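4.2 Guest returns and the timing of the season finale

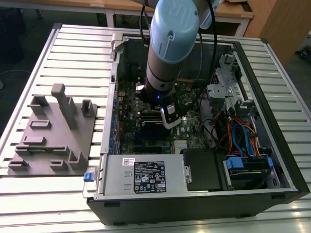 The second part of the analysis looks at where in a season a returning guest character is placed. As set out in Section 3, a returning guest is any performer outside the opening credits who plays the same character in at least two episodes of the same series. Family members of a lead character make up the largest group, followed by former partners and former employers.

We coded 100 seasons of scripted half-hour comedy carried by broadcast networks. Daily serials and sketch shows were left out. Seasons with fewer than 13 episodes were also left out, as short orders tend to have no clear middle and the position of an episode is hard to compare across them. Each season was divided into an opening block, a middle block and a closing block. The final episode was then coded separately from the rest of the closing block.

Parents of lead characters appeared in the final episode more often than in any other single position. The same was true of former partners, but the pattern was weaker, and a good share of their returns fell in the weeks just before a winter break. Former employers showed no pattern we would want to defend. They turn up when a workplace plot needs them, and the writers seem to treat them much as they treat a one-time guest.

The kind of story also differs by position. A parent who returns in the opening block is usually given a visit plot: the character arrives, causes trouble in the home and leaves within the episode. In the final episode the parent is more often tied to a wedding, a birth or a move, and is likely to share scenes with another parent. In Renero, for example, the two mothers are kept apart for most of the run and meet for the first time at an engagement dinner that closes the third season. Jaststead does something similar with a divorced couple, though here the meeting ends the episode before the finale and the finale deals with what follows. We coded this case by the date of the first shared scene, as we did with all others.

Promotion was coded from network listings and preview clips. Final episodes with a returning parent were named as such in the listing in nearly all cases, and the guest performer was usually credited by name. Middle-block returns were often not mentioned at all. This makes it hard to separate the pull of the guest from the pull of the finale itself, and we do not try to do so here. A test of that kind would need viewing figures by the quarter hour, and we had those for only 2 of the series.

Figure 3. The work area.

To see whether viewers noticed placement, we added a short set of questions to the survey described in Section 3.4. A total of 1000 regular viewers of network comedy took part. They were asked to name an episode in which a relative of a main character came back, and then to say where in the season it fell. Most could name an episode. Far fewer could place it, and those who were wrong tended to move the episode toward the end of the season. Viewers of Abreu were the clearest case. The father's return falls in the middle block, but many remembered it as part of the December episode or the finale.

This last result should be read with care. Many of the people surveyed had watched at least part of the series on a streaming service, where the break between seasons is short or absent. A viewer who goes straight from one season to the next has little reason to keep track of which episode was which. The older viewers, who were more likely to have watched on the night of broadcast, did somewhat better – but they were also better on the other recall questions, so the difference may have little to do with placement.

Rarnuvach was coded but is not included in the totals. Its final season was aired out of production order, and the two orders give different positions for three of the four guest returns. Both versions are listed in the appendix.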